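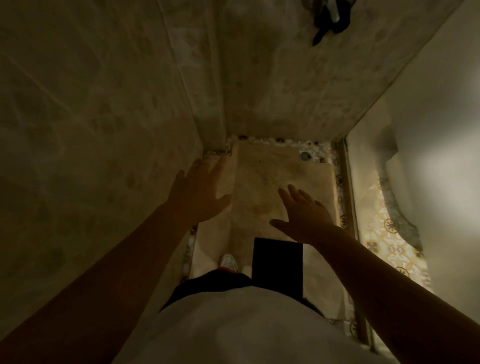 Galo Robotics Club – project thread, 27 September 2023

1/ Our club project this fall is teaching a robot arm to clean a shower stall. We picked it in August and have had two work sessions so far. I'm posting notes as we go, mostly so the members who missed a session can catch up.

2/ The first part of the project has no robot in it. We record people doing the job by hand, from head height, and use the recordings to plan the arm's moves. We call the recording side Clundier and the arm side Nivdale. They have separate folders. Please keep them separate.

3/ We settled on 11 moves for the full job. Reach into the corner, go along the wall at floor level, cross the middle, go around the drain, and so on. The list is in the Clundier folder. If you want to change a move, write it on the list with your initials.

4/ Corners are the hard part. A person opens the hand and feels for where the walls meet. Our gripper has two fingers and no feeling at all, so it has to know where the wall is before it gets there. Right now it stops short every time.

5/ Pebble borders are the other problem. A flat slab is easy to follow. Small rounded stones set in grout are not, and the pad on the arm catches on them. We are trying a softer pad next.

6/ Somebody asked why we don't just use a plain white stall. We might, for the first tests of the arm. But veined stone gives the software more trouble than white tile does, and we want those recordings in the set early. It keeps reading dark veins as dirt.

7/ Same with stains. A faint yellow mark on beige stone is hard to label even for a person. Rule for now: if two members don't agree on a mark, label it "unsure" and move on. Do not argue about it in the comments of the spreadsheet.

8/ Count so far: more than 100 clips labeled. A lot of them are short. The ones where both hands are working at once take the longest, because each hand gets its own label.

9/ Recording reminders. Keep your head down so your hands stay in view. Move slower than you would at home. Say the name of the move out loud before you start it. Leave the lights the same from start to finish.

10/ We got a question about whether the arm could do a bathtub too. Not this semester. The arm is mounted at one height and it can't reach over a rim. The Mohmand team tried a tub last year with a longer arm and spent most of their time on the mount.

11/ Their write-up is good, by the way. Read the section on drains before next session. They lost a lot of runs when the pad got stuck on the grate, and I think we will have the same trouble.

12/ Still to do: finish labels for the corner clips, cut the softer pad, measure how far the gripper stops from the wall. I need one person for the measuring – bring a steel ruler, the plastic ones bend.

13/ Next session we run the arm on the first move only. If it gets to the corner and back without touching the wall, we start on the second.

More from this account
Nivdale arm: wiring notes and parts list
How we name our clips
Notes on the Mohmand drain tests
Loaner gripper sign-up

Contact the club | © 2023 Galo Robotics Club | Back to top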